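Tangen Press to publish The Salt Wolf's Bargain, a shifter romance for readers who have gone off fated mates

FOR RELEASE IN JUNE

Sedcombe: Tangen Press will publish The Salt Wolf's Bargain, the third novel by Solveig Björklund, in paperback and ebook this June. It is a paranormal romance with wolves in it. The publisher is aware that there are already a good many of these.

Björklund's heroine shares that view. Marit Voss audits the books of coastal shifter packs for a living, and she has spent ten years listening to large men explain that the moon made them late with their paperwork. She does not believe in fated mates. She has read the pack registers going back 300 years and found that the bond, supposedly unbreakable, has a habit of forming wherever there is a harbour lease to be settled. When she is sent to the island of Fleltell to examine the accounts of a pack on the edge of bankruptcy, its alpha, Corin Hale, takes one breath of her scarf and announces that she is his.

She asks to see it in writing.

What follows is a slow courtship conducted largely across a ledger. Corin has enemies on the mainland, a younger brother who hasn't changed back since winter, and a debt to a family of seal-folk that his late father never recorded. Marit has a return ferry ticket and a secret of her own, which the publisher has been asked not to spoil and which most readers will probably guess by chapter six. Björklund says she doesn't mind.

"I've never been convinced by the scent business," the author said. "A man smells you and that's the end of the argument? I wanted to write a woman who treats it as a claim and goes looking for evidence. She's allowed to fall in love with him. She just has to get there by herself, and she's cross about it for a good part of the book."

Ingegerd Haugen, who acquired the novel for Tangen, admits she was slow to open the manuscript.

"We had over 40 wolf books in the submissions pile and I could have recited the first chapter of any of them," Haugen said. "Growling, forest, a torn shirt. Solveig's opens with an argument about depreciation on a fishing boat. I kept reading to find out who was right about the boat."

Haugen is equally wary of the language usually attached to books like this one. The jacket does not call it unputdownable. It does not compare the author to anyone. An early draft of the back cover promised that the novel would "redefine the genre", and that line was removed after Björklund wrote "does it?" beside it in pencil.

The book does honour some traditions. There is one bed, in a lighthouse, in a storm. There is a rival alpha with a scar. The love scenes are explicit and there are several of them, placed rather later than fans of the genre may be used to. Readers who prefer closed doors should know that the doors in this novel are open from chapter 14 on.

Björklund's first two novels, The Tidewatcher and A Cold Kind of Fur, were issued by the small digital imprint Zenano and found a modest, argumentative readership. A Cold Kind of Fur drew complaints for ending without a wedding. The Salt Wolf's Bargain has a wedding in it, although the author would like it noted that it belongs to two minor characters and that the catering goes badly.

The colour of the paperback's cover was also the subject of some discussion. Designer Ronja Midtbø produced a version with the customary bare torso under a full moon, at the sales department's request, and a second showing a grey harbour with one lit window. The second was chosen.

"I've painted a lot of torsos," Midtbø said. "I'm not against them. There isn't one scene in this book where he'd be standing outside like that, it's sleeting the entire time." 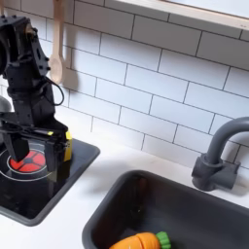
An audiobook will follow, read in alternating chapters by Ivar Eide and a second narrator still to be confirmed. Eide has asked for guidance on how much growling is expected. The author's answer was "less than you think", and he has recorded the opening chapter on that basis.

Tangen will not be making predictions about sales. The first printing includes 400 signed copies, available through independent bookshops and directly from the publisher while they last. These have sprayed edges in dark blue and a map of Fleltell, drawn by the author, on which the scale is unreliable. A sequel centred on Corin's brother has been contracted. Whether there will be a third book in the series depends on whether anyone wants one, and the publisher would sooner find that out before announcing a trilogy.

Björklund will read from the novel at the Sedcombe library at 7 p.m. on publication day, followed by questions. Entry is free. Those who believe in fated mates are welcome to come and make their case.

About the author
Solveig Björklund worked in marine insurance before turning to fiction. She lives near Sedcombe and is at work on the sequel.

About Tangen Press
Tangen Press publishes romance, fantasy and the occasional ghost story, at a rate of 10 titles a year.

Media enquiries
Review copies, interview requests and cover artwork: Joar Dalen, publicity, Tangen Press. Please say whether you would like the paperback or the ebook. Finished copies only; there are no proofs left.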